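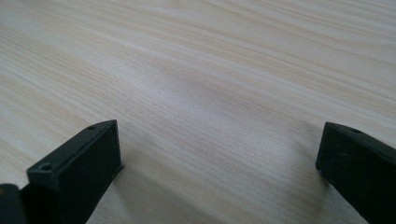 Fig. 11 - Light woodgrain tabletop

Section 2: Setting up the Semance drip controller for garden beds

Read this section through before you open any fittings. It covers the two-zone controller used on planted beds and borders. Lawn sprinklers are covered in Section 4.

Before you start

You will need the controller, the filter, the pressure reducer, thread tape, a small flat screwdriver and a bucket. The outdoor tap must have a standard threaded outlet. If your tap is older than the house plumbing, or drips when fully closed, have it replaced first.

CAUTION: Do not connect the controller to a hot water line or to a pump without a pressure switch.

Fitting the controller

1. Turn the tap on and run water into the bucket until it is clear of grit and rust flakes. Turn the tap off.

2. Wrap the tap thread with two turns of tape, working clockwise.

3. Screw the controller onto the tap by hand. Do not use a wrench. The plastic collar will crack if it is overtightened.

4. Attach the filter to the controller outlet, then the pressure reducer to the filter. The arrows on both parts must point away from the tap.

5. Connect the main line to the reducer and leave the far end open.

6. Open the tap fully and press MANUAL. Let the line flush for two minutes, then press MANUAL again to stop the flow.

7. Fit the end cap.

Note: Systems supplied with the Whiteley manifold have one reducer for each zone. Fit both, even if the second zone will not be used this year.

Programming the zones

1. Slide the battery cover down and insert the batteries. The display shows 00:00.

2. Hold SET until the hour flashes. Use the + and - buttons to change it, and press SET to move to the minutes.

3. Press ZONE to choose 1 or 2.

4. Enter the start time, the run time and the number of days between waterings.

5. Press SET once more to save. The zone number stops flashing.

For new shrubs and perennials, start with a short daily run in the early morning and check the soil by hand after a week. Mulched beds need less. Clay soil does better with a longer run every few days - watch for pooling near the emitters.

Locking the keypad

Hold ZONE and SET together until the padlock shows. The factory code is 2323. Change it under MENU if the tap can be reached from the street.

CAUTION: Remove the controller before the first hard frost, drain it and store it indoors. In most areas it can go back on in May. Frost damage is not covered by the warranty.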